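Laundry Days at Skaltov: a small gallery

Posted 11/20/25 by Aurelia Zamfir

Welcome, and thank you for stopping by! A good many of you have written since the open evening to ask what we get up to all day, and whether there would be something to look at, so I have finally sat down with a pot of tea to put this page together. It has taken me longer than it should have, partly through work and partly through my habit of writing a paragraph where a line would do. Please bear with me.

The short version is that we are gathering examples. A learning system needs to be shown a job many times over before it can make a fair attempt at it by itself, and the job we picked in August was laundry. An example, for us, is one go at one garment from start to finish, with the movements of both arms recorded alongside what the cameras see. A person guides the arms through every go, and the system learns from the lot of them. We chose laundry because everybody understands it, and because cloth is a wonderfully awkward thing to handle. A box keeps its shape when you pick it up. A shirt has its own ideas, and will lie a little differently every time you put it down, however careful you are.

We have 714 examples in the collection as I write, and of those 273 are basket work, meaning anything where a garment goes into a basket or comes out of one. The rest are folding, flattening and turning things the right way out, and those will get a page of their own when I have had a chance to sort through them. 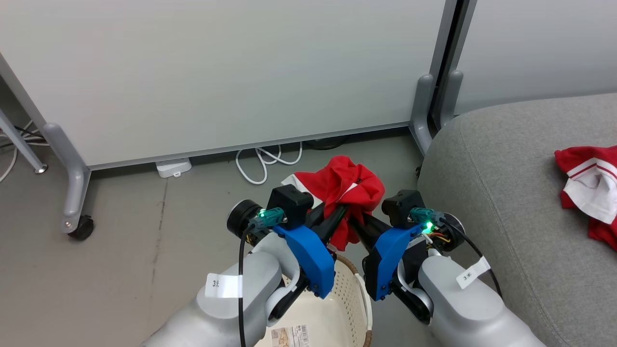

Skaltov Home Tasks Group, Two-Arm Team

Both grippers on the one red garment, over the cream basket. Red is a lovely colour to work with against pale plastic and a grey floor, and I will admit to a soft spot for it.

Basket work looks like the easy end of the job, and visitors nearly always ask why we bother with so much of it. The answer is in the two hands. When you or I drop a jumper into a basket we hardly think about it, but with two arms working so close together there is a good deal to settle: which one takes hold first, how much cloth each should have, and when to let go so that a sleeve isn't left hanging over the side. Sebastian Văduva, who has guided more of these goes than any of us, likes to pinch a good bunch from the middle and let the rest hang. I go for the edges, which is slower but feels tidier to me. We keep both ways in the collection on purpose – a system that has only ever watched Sebastian would be rather lost the first time the middle of a shirt was out of reach.

We keep the slips as well, within reason. If a garment falls and the person guiding picks it up again and carries on, that go stays in and gets a note beside it. Some of the most useful minutes we have are of somebody putting a small mistake right. What we do throw out are the goes where a recording stopped early, or where one of us lost the thread and started again halfway through. There were 19 of those in the last round, and I am sorry to say a fair few were mine.

A word about how a session runs, as several of you asked. Each of us guides for 30 minutes and then swaps, and I would urge anyone setting out on similar work to be strict about that. Tired hands make hurried movements, and the hurry goes straight into the examples. Between goes we shuffle the clothes, move the basket a little and begin again. It is quiet, repetitive work and I have grown very fond of it. There is usually a radio on, and the talk wanders from grip settings to soup recipes and back again.

The notes go into Prarkness, our labelling program, at the end of each session. We write down the garment, the starting position and who was guiding, plus a line in plain words if anything out of the ordinary came up. Preda, the older program, asked for a great deal more than that, and I can't say I miss it. Everything recorded under Preda has been carried over, so if you were given one of the early sets you needn't ask for it again.

Next on our list are towels, then pillowcases, and after that socks, which Sebastian is looking forward to a good deal more than I am. If you would like to come and try guiding the arms for an afternoon, leave your name at the Davo building front desk and I will write back to you with the free times. No experience needed, and do wear something with sleeves you can roll up.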